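Gostberg Kitchen Words
A small collection of household recipes and the words people use in them

Version 3

Hello, and thank you for stopping by. Gostberg Kitchen Words is a collection of 533 short recipes and cooking notes, written out as plain text, with every vague measure in them marked and given a plain explanation. By a vague measure I mean the sort of thing your grandmother said when you asked her how much flour to put in: a good handful, a knob, a glug, enough to cover, until it looks right. I have loved these words for years and wanted them all in one place, and the collection grew from a shoebox of cards into the folder you have just downloaded.

What is in the folder

recipes.csv has one recipe on each line, with its title, the full text and the kind of dish.
measures.csv lists the 184 different vague measures, each with a short meaning and a pointer to every recipe that uses it.
notes.txt is where I have put my second thoughts, spelling puzzles and the odd grumble about suet.
old_names.csv matches older names for ingredients with the ones you would find on a shop shelf now.

All the files are UTF-8. If you open them in a spreadsheet, please check that the fractions have come through properly, as halves and quarters are the first things to go wrong.

Where the recipes came from

Most of them were sent in by people living in and near Gostberg, either typed up or copied from handwritten books. A smaller part comes from the Bachmann bundle, a tied-up parcel of loose cards that was passed to me with permission to share. The cards are lovely things, full of crossings-out, and I have kept the final wording and left the earlier attempts in notes.txt for anybody who likes that sort of thing (I certainly do).

Every sender agreed to their recipe being shared. Names, addresses and family remarks have been taken out, which was a pity in places, but a promise is a promise.

How the measures were marked

Each recipe was read through twice, with a gap of at least a week between readings. On the first reading I marked anything that told the cook how much without using a number and a proper unit. On the second I wrote the meaning, or changed my mind. Words like "some" and "a few" are marked too, although I went back and forth over them for most of March.

Pouring words have a group of their own, and it is my favourite. There is a drizzle, a trickle, a thin stream, a slosh, a splash and a glug, and the people who use them are quite sure of the difference. Dry things can be poured as well as wet ones, so "in a thin stream" turns up for semolina and sugar just as happily as for oil. 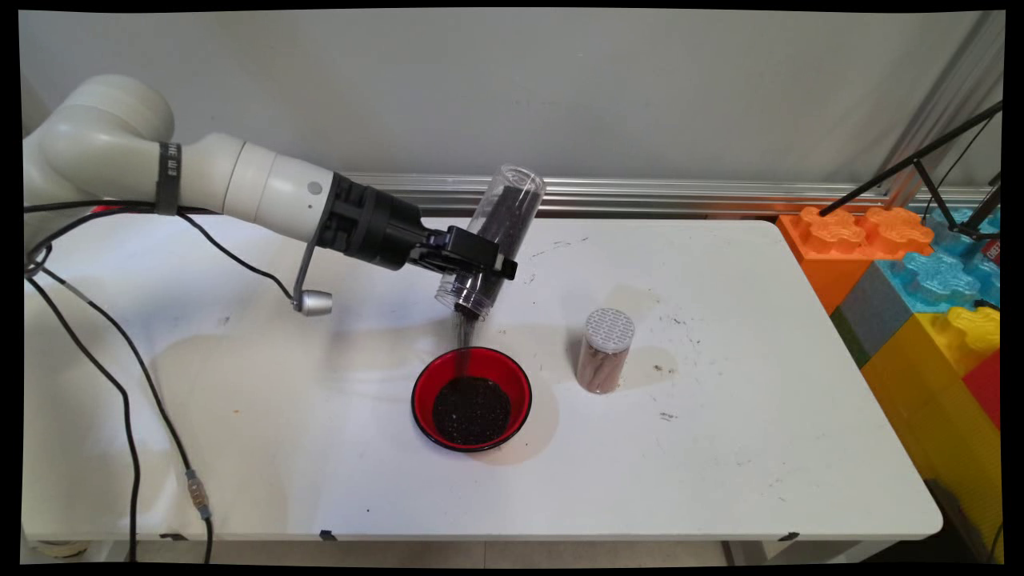

Pouring words, dry goods: dark granules going into a red bowl in a thin stream.

Handfuls were much harder. A handful of parsley and a handful of rice have very little in common beyond the hand, and so the meaning column gives the ingredient alongside the measure. Where a recipe says "a handful" and never tells you of what, I have put "unclear" and left it at that. Please don't treat the meanings as conversions into grams. I did try weighing a few things at the kitchen table, and my own pinches of salt disagreed with one another before I had even finished the jar.

Known problems

Baking is far better covered than anything else, and fish hardly appears at all. Two recipes for plum dumplings are very nearly the same; I have kept both, as they differ in how long you are told to wait. The spelling has been left as the writers had it, so "tablespoon" has a fair few forms.

What it might be good for

People have used earlier versions for teaching English, for studying how instructions are written, and once for a quiz evening. The search page in Mindesik reads measures.csv without any changes, and the Trirka word lists use the same column names, so the two can be joined quite easily.

Sharing and corrections

You are welcome to copy, change and pass on the collection, so long as you mention where it came from and keep the senders' details out. Corrections are very gladly received — send the recipe number and the line as you think it should read. New recipes are welcome too, fish ones most of all.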